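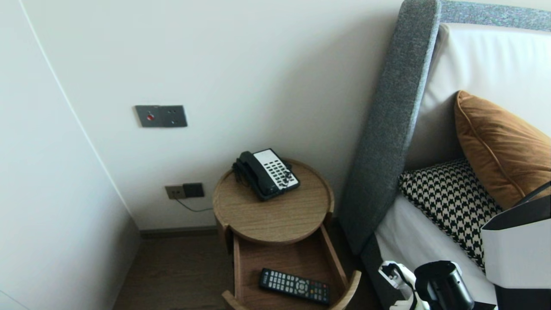 Figure 1. Bedside table with telephone on top and remote control in the open drawer.

Rooms Division Basics
Unit 6 handout: The bedside table
Instructor: Zyanya Rosales

Read this before the practice session. Bring it with you, along with your room checklist from Unit 5.

Why the bedside table gets its own unit

It is a small piece of furniture, and guests use it more than the desk. They put water glasses, chargers, medicine and jewelry on it, and they leave things in the drawer. At the Ventura, where I supervised floors before I started teaching, the lost property log for one year had 874 entries. Of those, 242 were found in bedside drawers.

Order of work

1. Open the drawer all the way and leave it open until you finish the table. A closed drawer is easy to forget.
2. Check for guest items. In a departure room, bag them and write the room number on the bag. In a stayover room, leave them where they are.
3. Dust the inside of the drawer, including the back corners.
4. Wipe the tabletop. On a round top with a raised rim, like the one in Figure 1, run the cloth along the inside of the rim. Crumbs and dust collect there.
5. Lift the telephone and wipe under it. Clean the handset at the ear and mouth ends, then the keys. Spray the cloth, never the phone.
6. Straighten the coiled cord if it is twisted. Listen for a dial tone.
7. Wipe the remote on both sides and test it.
8. Wipe the switch plate and the outlet covers with a dry cloth only.
9. Look at the floor and baseboard beside the table, and along any cable that runs to the outlet.

Placing the phone and remote

Standards differ by property. The Stillelov houses want the remote on the tabletop, parallel to the edge. The Draltetti wants it in the drawer, buttons up. For the practical exam we use the Draltetti standard, with the phone turned so a person lying in bed can reach the handset. Close the drawer last.

Wood surfaces

Use a damp cloth and dry right away. No glass cleaner on wood. If you find a water ring, do not try to sand or polish it out. Report it to maintenance with the room number.

Timing

The full table should take about 6 minutes when you start. It gets faster with practice, but do not skip the drawer to save time.

For next class

Fill in the bedside section of the checklist for one room and turn it in at the start of the session. Read the chapter on headboards and upholstery, up to the part on stain reports.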